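Print this page | E-mail this page

# Plustudine Room Objects Collection: Data Card

Release date: 12 January 2023
Maintained by: Colosholm Collections Office
Prepared by: Liya Alemayehu and Benedikt Engelhardt
Reviewed by: Anikó Oláh

## 1. Summary

The Plustudine Room Objects Collection is a set of pictures and written records concerning ordinary furnished rooms and the small household things used in them. It covers tables and their coverings, seating, waste containers, power strips, cords, and the portable items that people set down on a table and pick up again. The collection is intended for persons who study how shared rooms are furnished and how their contents change during ordinary use.

Each record consists of one picture, a short inventory, and a condition note. The inventory lists the objects that the cataloger can identify with confidence. The condition note states whether surfaces are covered, whether cords lie on the floor, and whether seats are in use or hold other items.

This card describes the contents of the release, the conventions used by the catalogers, and the limits that users should observe. It replaces the draft circulated in August. Section 4 and Section 6 differ from that draft in substance; the remaining sections have been edited for wording only.

## 2. Contents of the release

The release is divided into 2 parts. Part A holds the records for table surfaces and the objects placed on them. Part B holds the records for the surrounding floor and furniture. A record may be entered in both parts when the picture shows enough of the room to support two inventories, in which case the same record number is used in each.

The directory layout is as follows:

- `records/` contains the pictures and their inventories
- `terms/` contains the controlled vocabulary, with scope notes
- `notes/` contains condition notes in plain text
- `CHANGES.txt` lists corrections made after review

Inventories are saved as comma-separated text. The first row gives the column names. Empty fields mean that the cataloger made no entry, and must not be read as a statement that the object was absent.

## 3. Cataloging conventions

Objects are named by their everyday names. The vocabulary prefers "wastebasket" to "trash receptacle" and "office chair" to "task seating." A brand is recorded only when it can be read on the object itself.

Table coverings are entered as separate objects, apart from the table. The entry gives the main colors, the type of pattern, and any printed motif. Where a covering carries lettering that cannot be read with certainty, the cataloger enters "lettering, not transcribed." The material of a covering is left blank unless it has been confirmed by handling.

Cords are entered separately when they are not visibly joined to a device. A coiled cable on a table is therefore its own object, even where a small appliance stands on the same surface. A power strip and the cords beside it are entered together under the term "power strip, with cords."

Seating is entered by type and by color. An item lying on a seat or hanging near it receives its own line, with the chair named in the `location` column. If the item itself cannot be identified, the cataloger enters its color and the word "object."

## 4. Uncertain identifications

The draft vocabulary required a single term for every object. This produced entries that claimed more than the picture could support, and reviewers at Fikre asked for a different approach. The current release permits a paired term, written with a slash, when an object could reasonably be one of two things.

The term "lamp/fan" is the most frequently consulted of these. Small table lamps and small table fans often share the same outline: a stem and a flat circular head. The record below is entered under that term. Its inventory for Part A lists a white lamp/fan, a pink-and-beige checkered tablecloth with a large pale pink flower, and a black cable, coiled, with a small plug.

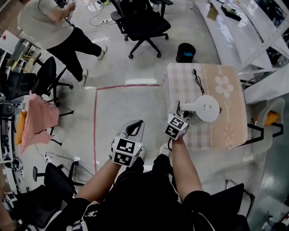
## 5. Floor and furniture entries

Part B of the same record lists several office chairs, a white plastic chair beside the table with an orange object on its seat, a black wastebasket with a blue liner, a white power strip with cords, and a long white workbench. The red tape line on the floor is entered as "floor marking, tape, red." Floor markings are treated as fixtures for the purposes of this collection and are not counted among the portable items.

Catalogers do not record the purpose of a floor marking. They also do not record ownership of bags, clothing, cloths, or cushions. Persons appearing in a picture are not described in either inventory, and no entry should be used to draw conclusions about them.

## 6. Review procedure

Every inventory is prepared by one cataloger and read by a second. The second reader works from the picture first and opens the inventory afterward. Differences are marked in the `query` column and settled between the 2 readers. Where no agreement is reached, the entry is referred to Marleny Betancur, whose decision is recorded in `CHANGES.txt`.

For this release, 20 entries were referred. Most concerned the boundary between "cabinet" and "stand" and the treatment of cloths placed over cushions. The vocabulary now allows "cabinet stand" as a single term. A cloth and the cushion beneath it are entered on separate lines.

Color names follow the short list in `terms/colors.txt`. Light gray and gray are separate values. Beige and cream have been merged, and earlier entries reading "cream" have been converted.

## 7. Appropriate use

The collection may be used for the study of room furnishing, for the training of catalogers, and for the testing of written inventories against pictures. It may also be used in instruction, provided that this card accompanies any copy.

The collection should not be used to estimate how common a given object is in homes or workplaces. Rooms were selected for variety, and no sampling plan was applied. Nor should condition notes be used as safety findings. A note that cords lie on the floor is a statement of position only.

## 8. Known limitations

Objects at a distance from the table are less fully described than objects on it. Items on shelves and workbenches are frequently entered by color and general type. Part B inventories should be regarded as partial.

The sizes of objects are not recorded. Users who require dimensions may consult the separate Prurport furniture register, which follows a different vocabulary. A table matching the two sets of terms is in preparation.

## 9. Corrections and citation

Corrections should be sent in writing to Ayantu Negussie at the Collections Office and should give the record number, the part, the entry in question, and the proposed wording. Accepted corrections are included in the next scheduled revision.

Please cite as: Alemayehu, L., and Engelhardt, B. *Plustudine Room Objects Collection: Data Card.* Colosholm Collections Office.

Related items

- Plustudine Controlled Vocabulary: Table Coverings
- Plustudine Controlled Vocabulary: Seating
- Guidance for Second Readers
- Prurport Furniture Register: Introduction
- Fikre Review Comments on the August Draft

Contact the Collections Office | Copyright Colosholm Collections Office | Back to top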